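Karnbridge Bench Cell: Task Notes and Recordings

Version dated July 29, 2023
Maintained by Manju Thakur, Drenik

What this is

Recordings and notes from the small-goods bench at our Karnbridge site, where a robot arm now does part of the handling that packers used to do by hand. The folder is meant for the cell software group and for the packers and shift leads, who asked to see what the arm is being taught.

Contents

episodes/ — 100 recorded runs, 50 of them with toy instruments
notes/ — shift notes, typed up as written
labels.csv — task name, object names, result, who ran the cell
changes.txt — what was different from the last version

Each run is 45 seconds or shorter. Runs that ended with a stop button are kept and marked "stopped" in the result column. Please don't filter them out before computing success rates. The January version did, and the numbers from it should not be used.

What changed for the people on the bench

Before the cell, a packer handled every item in a set. The job is now split. The arm handles the loose parts, and the packer checks the set, closes the box and deals with anything that has a strap or cord. Straps are still hard for the arm and we have no date for that.

Five packers were trained to run the cell. Two of them, from the Gunon line, said they miss setting their own pace. Others like having less reaching to do. Both views are in the notes folder and we have not edited them.

Running the cell is graded as packer work plus an allowance. Shift leads have asked for it to be its own grade, and that is still open.

Toy drum task, stick, cube and drum on the board:

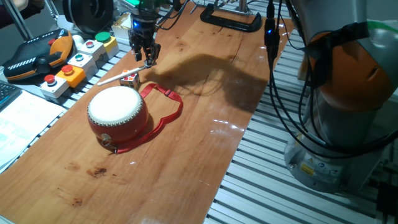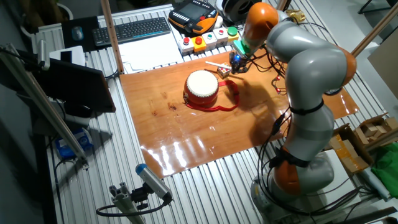 Known problems

Object names are not consistent. "Stick" and "drumstick" mean the same thing in labels.csv. The Murakami import script treats them as two objects, so merge them first.

Glare on the board varies between runs and is not labeled.

Shift notes before run 45 are short, as the form had no free text field then.

Use

Internal use only. Do not use the recordings to time or rate individual packers — this was agreed before recording began. Send corrections to Manju Thakur with the run number.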